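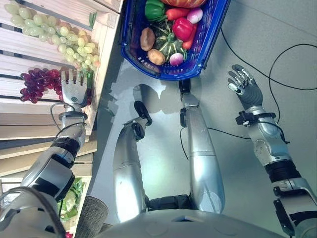 Red grapes on the wooden crate shelving.

Home | Reviews | Kitchen | Storage | Contact

Saarela Tiered Fruit Stand: Review
By Siiri Pelkonen, December 27, 2021

I bought the Saarela in July to get fruit off the counter. It comes flat in one box with 20 screws and a hex key. The holes lined up, except for one on the bottom tier that I had to widen with a drill.

The tiers tilt forward, so you can see what needs eating. Apples and oranges stay put. Plums roll to the front and bruise, and a folded dish towel under them fixed that. Air gets in from the sides, and my bananas kept a day longer than they did in a bowl.

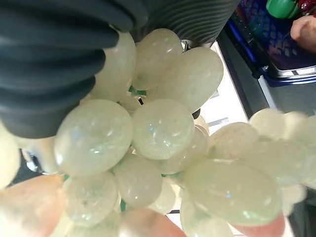 Pale green stone grapes, close up.

Stone fruit of the ornamental kind is heavier than it looks. I kept a few pieces on the top tier for a month and the shelf did not sag.

The finish is the weak point. Juice left overnight made a mark that sanding only partly removed. The Hallstead stand I had before was sealed better, but it wobbled. The feet on this one are level.

I would buy it again, and oil it before the first use.

Contact: Mustbridge Home Reviews | Copyright 2021 | Back to top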